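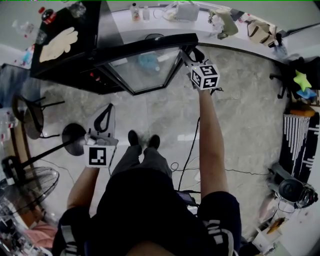
Dredano hand-held grippers: marker tracking faults

Why did my session stop with error 1568?
The headset lost sight of one marker cube for more than 200 frames. Hold both grippers where the cubes face up and start a new session.

Can I keep the part recorded before the error?
Yes, if it is longer than 600 frames. Shorter files are deleted when you sync.

The fingers jammed half open. What now?
Let go of the trigger and unplug the cable. Do not force the linkage - it bends easily. Send the gripper to the Vimdale repair desk.

Is it safe to walk while recording?
Take short steps and check where your cable runs. Two trips over cables were reported in May.

Updated 12 Mar 2021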